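The Second Night at Brinen

By the time the van got to Ullville the drummer had already quit twice, and it was only lunchtime.

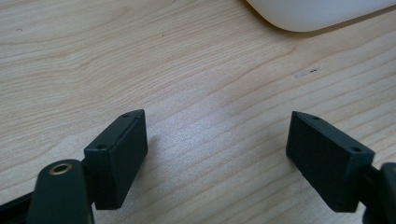
They ought to cancel, Senga Mowat told them, and she told them over the phone, with the kettle going behind her, so it came out in two goes. Move it to the end of June, she said, and people would keep their tickets, they always did, they had kept them through worse than a broken bass amp and a sulking drummer.

But Tromora had never cancelled a show in their lives, or at least not one they'd been paid for, and Nyaga (who sang, and drove, and did most of the worrying for the other three) said so in the nicest way she could manage while trying to find the exit for Brinen. It was 14th June, it was hot, and the festival had them on at nine, right after a brass band and right before the fireworks, and you don't hand back a spot like that just because your drummer wants to go home and look after his tomatoes.

"They're good tomatoes," said the drummer from the back.

"I know they are, honey," said Nyaga, and she meant it, having eaten a great many of them the summer before.

So they played. The bass went through a borrowed amp that hummed along in a key of its own, and the first song started too fast and got faster, and there were around 60 people on the grass, most of them still eating. But somewhere in the slow one, the one they'd written when they were all living over the bakery and sharing one good coat, a woman near the front put down her paper plate and began to sing. She had every word, even the second verse, which Nyaga herself sometimes got wrong. Then the man next to her joined in, a bit flat, and a row of kids who couldn't possibly have known it hummed anyway.

Nyaga looked back over her shoulder. The drummer had his eyes shut and was grinning like a boy on a swing.

He quit again on the way home, of course, just past the Ullville turn, and asked what time they were rehearsing.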